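4. 손등 장착형 수집 장치의 제작과 사용

4.1 출발점

공용 작업실에서 양손 조작 시연을 모을 수 있다는 주장은 최근 몇 년 사이에 흔해졌다. 부품은 구하기 쉽고, 소비자용 VR 컨트롤러의 위치 추적은 쓸 만하며, 조립에는 특별한 기술이 필요 없다는 것이 대체적인 논지이다. 우리는 이 주장을 절반쯤만 믿는 상태에서 제작을 시작했고, 끝난 뒤에도 생각이 크게 바뀌지는 않았다. 이 절에서는 우리가 Kassab이라고 부르는 장치를 어떻게 만들었는지, 어디에서 시간을 썼는지, 얻은 자료를 어디까지 믿을 수 있는지를 적는다.

Kassab은 Feleton의 배선 방식을 거의 그대로 따랐다. Feleton은 같은 작업실에서 먼저 만들어진 한 손용 장치로, 컨트롤러를 손에 쥐지 않고 손등에 묶는다는 발상이 여기서 나왔다. 손가락이 자유로워지므로 작업자는 천이나 끈 같은 물체를 맨손에 가깝게 다룰 수 있다. 다만 Feleton의 기록에는 장착 상태에서 생기는 오차에 관한 언급이 전혀 없다. 오차가 없었다고 읽기보다는 재지 않았다고 읽는 편이 맞을 것이다.

4.2 조립

장치는 장갑, 손등 고정대, 손목 쪽 상자, 그리고 이를 묶는 띠로 나뉜다. 고정대는 네 번 다시 만들었다. 첫 판은 손등에 닿는 면이 평평해서 주먹을 쥘 때마다 컨트롤러가 엄지 쪽으로 돌아갔다. 둘째 판은 면을 둥글게 했으나 손이 작은 Rattanakul에게는 맞지 않았고, 셋째 판은 출력물이 얇아 띠 구멍이 찢어졌다. 마지막 판도 만족스럽지는 않다. 띠를 세게 조이면 컨트롤러는 덜 움직이지만 착용자가 오래 버티지 못하고, 느슨하게 하면 착용자는 편하지만 좌표가 흐른다. 우리는 이 둘 사이의 적당한 지점을 찾았다고 주장하지 않는다. 조임 정도는 착용자에게 맡겼고, 그 값을 따로 기록하지 않은 것은 분명한 실수였다.

배선도 예상보다 성가셨다. 팔뚝을 따라 내려가는 케이블이 책상 모서리에 걸리면 손목 상자가 조금씩 밀렸다. Zoubi는 무선으로 바꾸자고 했고 Ahonen은 배터리 무게가 손목에 더해지는 것을 반대했다. 결국 유선으로 남겼다. 다음 제작자가 같은 논쟁을 반복하지 않도록 덧붙이면, 케이블 길이보다는 팔꿈치 아래에서 케이블을 한 번 고정하는지가 훨씬 중요했다. 이 고정은 수집 후반에야 도입되었으므로 전반부 자료에는 반영되어 있지 않다.

4.3 작업 구성

탁상 작업은 세 종류로 정했다. 천을 펴거나 접는 작업, 손목시계의 줄을 정돈하는 작업, 그리고 두 물체의 위치를 서로 바꾸는 작업이다. 물체는 작업실 사람들이 내놓은 것 가운데서 골랐다. 변형되는 물체를 넣은 것은 딱딱한 물체만으로는 양손이 필요한 이유가 잘 드러나지 않기 때문이다. 손목시계는 본체가 단단하고 줄이 휘어서 그 중간쯤에 놓인다.

그림 3은 흰 탁자에서의 배치이다. 양손 모두 검은 장갑 위로 컨트롤러가 손등에 묶여 있고, 두 손 사이에 구겨진 연두색 극세사 천이 놓여 있다. 검은색 디지털 손목시계는 왼손 위쪽에, 하늘색 어린이용 시계는 오른손 옆에 있다. 눈여겨볼 것은 하늘색 시계의 일부가 오른쪽 컨트롤러 밑에 들어가 있다는 점이다. 손등에 장치를 얹으면 손이 차지하는 부피가 커지고, 착용자 자신의 시야에서도 물체가 가려진다. 장치의 장점으로 흔히 꼽히는 자연스러운 손놀림은 이 부피를 빼놓고 말할 수 없다.

그림 3. 손등에 컨트롤러를 장착한 양손과 탁상 물체. 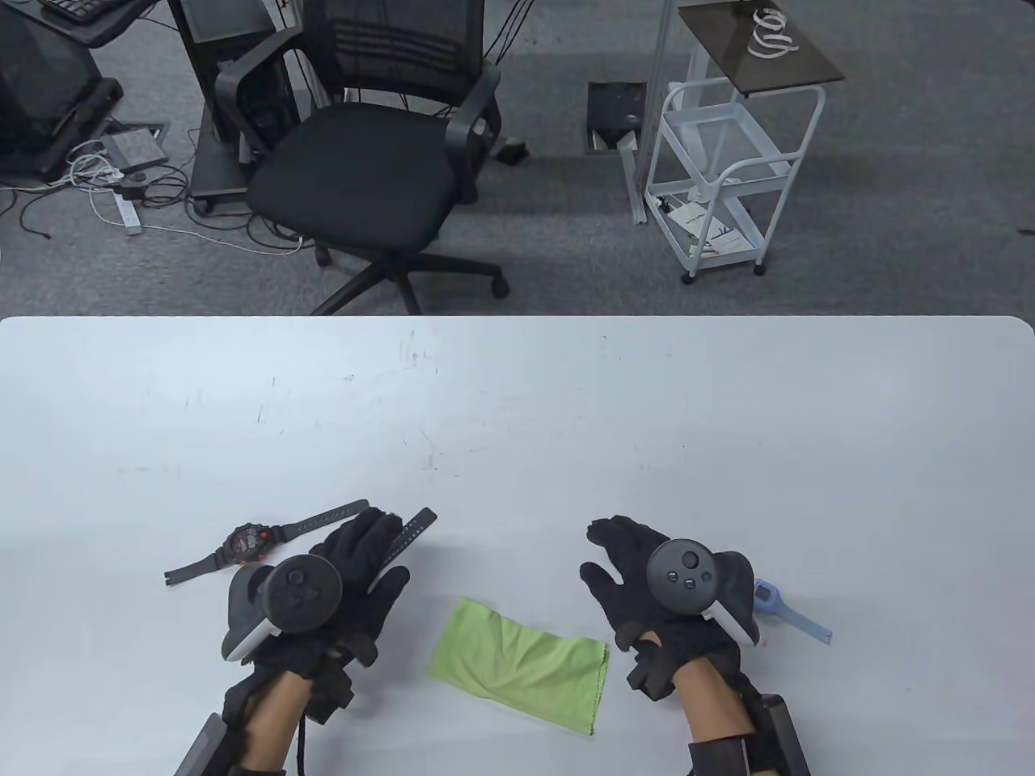
4.4 수집 결과

수집에는 13명이 참여했다. 전체 시연은 2,196회이며, 이 가운데 926회를 학습용으로 남겼다. 절반이 넘는 자료를 버린 셈인데, 비슷한 장치를 소개하는 글에서는 대개 남긴 수만 적고 버린 수는 적지 않는다. 버린 이유는 추적 끊김, 장착부 회전, 시작 자세 불일치의 순으로 많았다. 작업 자체에 실패해서 버린 경우는 오히려 드물었다. 다시 말해 사람은 대체로 할 일을 했고, 장치가 그것을 제대로 받아 적지 못했다.

선별은 Aoun과 Stojanovska가 따로 한 뒤 결과를 맞추어 보았다. 두 사람의 판단이 갈린 시연은 모두 제외했다. 이 방식은 보수적이지만 편향을 낳는다. 움직임이 크고 느린 시연은 판단이 쉬워 살아남고, 빠르고 짧은 손동작은 추적이 잠깐만 흔들려도 탈락하기 쉽다. 남은 자료로 학습한 모델이 느리고 조심스럽게 움직인다면, 그것을 모델의 안정성으로 해석해서는 안 된다.

착용자별 차이도 컸다. 참여자 가운데 9명은 첫 세션에서 장치를 적어도 한 번 다시 묶었다. 다시 묶으면 손등과 컨트롤러 사이의 변환이 달라지므로 보정을 새로 해야 하는데, 초기 세션에서는 이 절차가 지켜지지 않은 경우가 있었다. 해당 세션은 통째로 버렸다. 월요일 세션만 유독 탈락률이 높았던 것도 처음에는 착용자의 문제로 보았으나, 나중에 로그를 보니 기준 위치를 잡지 않고 지난주 값을 그대로 불러온 탓이었다.

4.5 비용과 수고에 대하여

Mallham 방식의 손에 쥐는 집게와 비교하면 Kassab은 부품이 적게 든다. 그러나 부품값만으로 비교하는 것은 공정하지 않다. 고정대를 다시 뽑는 시간, 착용자를 앉혀 놓고 띠를 조정하는 시간, 매번 하는 보정, 그리고 선별에 든 시간을 넣으면 차이는 상당히 줄어든다. 우리는 이 시간을 처음부터 꼼꼼히 적지 않았으므로 수치로 제시하지 않는다. 기억에 기대어 계산한 표를 싣는 것보다는 빈칸으로 두는 편이 낫다고 보았다.

공용 공간이라는 조건도 결과에 영향을 준다. 탁자는 다른 사람이 옮겨 놓기도 했고, 조명은 우리가 정할 수 없었다. 집에서 만드는 사람이라면 적어도 탁자 위치는 고정할 수 있을 것이고, 대신 도와줄 착용자를 구하기가 어려울 것이다. 어느 쪽이든 “누구나 만들 수 있다”는 문구는 조립까지만 맞는 말이다. 조립은 주말이면 끝났다. 쓸 만한 시연이 나오기까지는 훨씬 오래 걸렸다.

4.6 한계

첫째, 손가락 자세를 기록하지 않았다. 컨트롤러는 손등의 위치와 방향만 알려 주므로, 천의 모서리를 두 손가락으로 집었는지 손바닥으로 밀었는지를 구분하려면 영상에 기대야 한다. 그런데 앞에서 말한 대로 장치가 손 주변을 가린다. 머리 쪽 시점 하나로 이를 보완할 수 있다는 견해가 있으나, 우리 자료에서는 가장 궁금한 접촉 순간이 가장 자주 가려졌다.

둘째, 비교 대상이 부족하다. Inow 장치로 같은 작업을 수집할 계획이었으나 착용자 일정이 맞지 않아 소수의 시연만 얻었고, 통계적으로 의미 있는 비교가 되지 못해 본문에서 뺐다. 따라서 손등 장착이 손에 쥐는 방식보다 낫다는 결론은 이 자료에서 나오지 않는다. 못하다는 결론도 마찬가지이다.

셋째, 참여자 대부분이 작업실을 드나드는 사람으로, 기계를 다루는 데 익숙하다. 컨트롤러가 돌아가면 스스로 알아차리고 고쳐 맨 경우가 많았다. 이런 도움을 기대할 수 없는 착용자에게서 어떤 탈락률이 나올지는 알 수 없다. 고정대 도면과 보정 절차는 부록 B에 실었으며, 도면의 띠 구멍은 본 실험에 쓴 것보다 조금 두껍게 고친 판이다. 고친 판으로는 아직 수집을 하지 않았다.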